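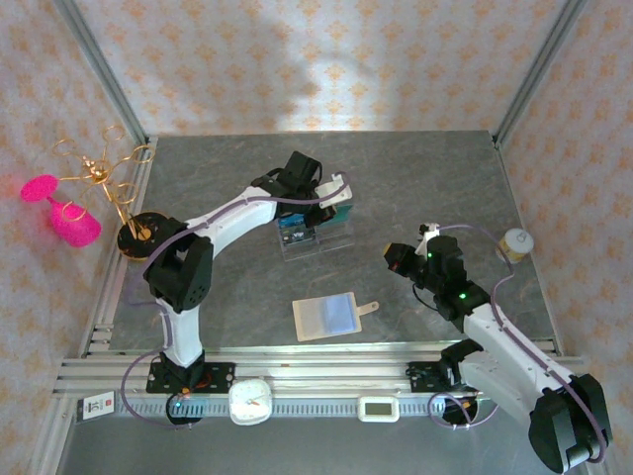
Two robot arms over a dark grey tabletop.

Home | News | Phones | Wearables | Interviews | Contact

Print this page | E-mail this article

Werneo's next watch drops the crown and keeps the battery

October 6, 2022

Werneo will begin selling its second smartwatch in April, and most of the changes are inside the case. Uliana Hrynyshyn, who runs hardware at the company, spent an hour going through them with us by video call. The rotating crown is gone. The battery is the same cell as before, and the display is brighter.

"The crown took up more volume than any other control," she said. "It needed its own seal, its own encoder and a bracket. We moved scrolling to the touch edge and gave that volume to the antenna."

The display now peaks at 2000 nits, which Hrynyshyn described as a short-burst figure. The panel steps down after 18 seconds in direct sun to limit heat at the back plate. Users can't change that interval. "We tested longer bursts," she said. "The skin-side temperature went past our limit, so the number stayed where it was."

Battery life was the subject she spent the most time on. Werneo quotes 124 hours with the always-on display disabled. With it enabled, she would only say that the figure is "lower, and we will publish it when the firmware is final." Charging is still by contact pins. Wireless charging was prototyped and dropped – the coil added thickness that the team did not want to give back.
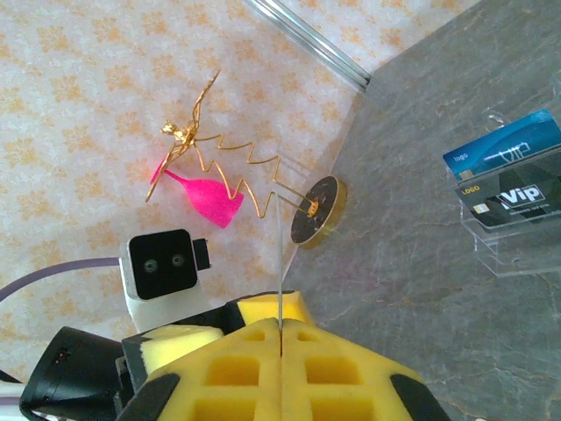

The new display has a second effect, on the watch's raise-to-wake camera remote. The preview on the first model was too coarse to judge focus, and Hrynyshyn said thin, bright subjects were the worst case. Something like a gold wire sculpture, with a row of sharp zigzag peaks and a small figurine at the end, would break up into dots on the old preview. The new one renders at the panel's full resolution, with edge smoothing done on the phone before the image is sent. Delay is a little higher as a result.

Software support is set at five years, counted from the launch date and not from purchase. Yusri Jugah, who leads the firmware group and joined the call near the end, confirmed that the first model will get the new scroll settings but not the revised sleep tracking. "It depends on a sensor the old board doesn't have," he said. "We are not going to estimate it."

Jugah also said that pairing with third-party phones has been rewritten. The old version dropped its link when the phone entered low-power mode. The new one keeps a slow heartbeat open and reconnects on movement.

Pricing has not been set. Hrynyshyn said straps from the first watch will fit.

Print this page | E-mail this article

Related items
Sosley delays its folding phone again
Fevance earbuds: firmware notes and known issues
Interview: Sekar Lumenta on low-power displays
Tambunan tablet keyboard reviewed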